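Perguntas frequentes: recolha de exemplos de preensão, projeto Ondivano
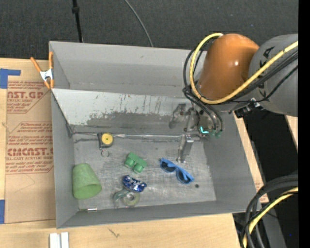 O que conta como um exemplo?
Uma tentativa completa: o braço desce à caixa, fecha a garra e sobe, com ou sem objeto. As tentativas falhadas também são guardadas. Os objetos ficam misturados no fundo metálico, por exemplo uns óculos de sol de armação azul, uma fita métrica e um copo verde-claro deitado. Não os arrume antes de começar.

Quantas tentativas tem uma sessão?
São 80 por conjunto de objetos. Ao fim de 15 falhas seguidas, pare e registe o conjunto como difícil.

Posso trazer objetos meus?
Sim, até 12 cm de comprimento e sem lâminas. O catálogo já tem mais de 125 e está na pasta Cutley.

O que faço se um objeto cair fora da caixa?
Carregue em pausa, volte a pô-lo lá dentro em qualquer posição e marque a tentativa com «queda».

Onde ficam os dados?
No servidor Fesham. A cópia é feita às 19h, por isso feche a sessão antes dessa hora.

Quem pode usar os exemplos?
As equipas do laboratório Vasconcelos. Pedidos externos são vistos em janeiro.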